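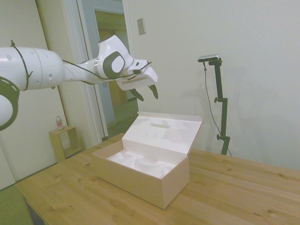
Ticket: Kostaso policy stalls above the box, then closes the lid on nothing
Status: Resolved (with one bit still open, see the end)
Component: Winia training scripts, placement task
Opened in: June

Right, I'm writing this one up properly as I've lost most of a week to it and I'd like the next person to lose an afternoon at most.

What I was trying to do: train the Kostaso policy on the box-packing task. Arm starts above the open box, goes off to fetch the part, seats it in the insert, shuts the lid. We had 89 demos, all done by hand with the arm on the same table, and the training loss looked lovely.

What I got instead: the arm moved to its start pose and sat there. Sometimes it twitched a bit. After a while it would skip the fetching altogether and go straight for the lid, with the insert still empty. I ran 22 trials and got 2 good ones, and I think both of those were luck.

Things I tried first (skip this if you're in a hurry)

Lighting. I had a theory that the white insert was washing out in the overhead view, so I dropped the exposure and ran it again. No change at all.

Calibration. Redid the hand-eye calibration from scratch using the Barroso routine. It came out a hair better than the old one, which was nice, but the arm still sat there.

Longer training. Left it going overnight. If anything it was worse! It now stalled in exactly the same spot every time, where before it had at least wandered.

Swapping the box. Same box, different corner of the table, then a second box with the same insert. Same again both times.

What was really going on

I plotted the joint speeds for every demo on one chart (should have done this on the first morning, I know). Nearly all of them have a long flat stretch at the start, while whoever was driving got comfortable and made up their mind. So there are loads of steps where the view is "gripper above an empty insert" and the right answer is "don't move". The policy learned that beautifully.

The lid business is the same problem from the other end. Just before the lid is shut there's another pause, with the arm hovering in nearly the same pose. With only one frame of history the policy can't tell the two pauses apart very well, and now and then it picks the wrong one and off it goes.

The fix

1. Trimmed the idle steps. Anything under the speed threshold for longer than half a second gets cut down to a few frames. That threw away almost 3,000 steps over the whole set, far more than I'd guessed.

2. Added the gripper state history to the input, so it knows whether it has held something yet. Kareo already logs this, you only have to switch it on in the config. The flag is gripper_history and it's off by default.

3. Retrained from scratch. Don't fine-tune from the old checkpoint, I tried and it hangs on to the stalling.

After that it set off straight away on every run and I haven't seen it go for the lid early since. It does still fumble the seating, mostly when the box is turned a long way from where it was in the demos, but that's a separate moan and I'll open a ticket for it.

Still open

The trimming threshold is a number I picked by squinting at a chart. It suits this arm and these demos and I wouldn't trust it on anything else. If somebody fancies working out a sensible way to set it per dataset, please do, and link it here.

Also, the Winia loader doesn't warn you when it finds long idle stretches. I've put in a small request for that. Leaving this ticket linked to it.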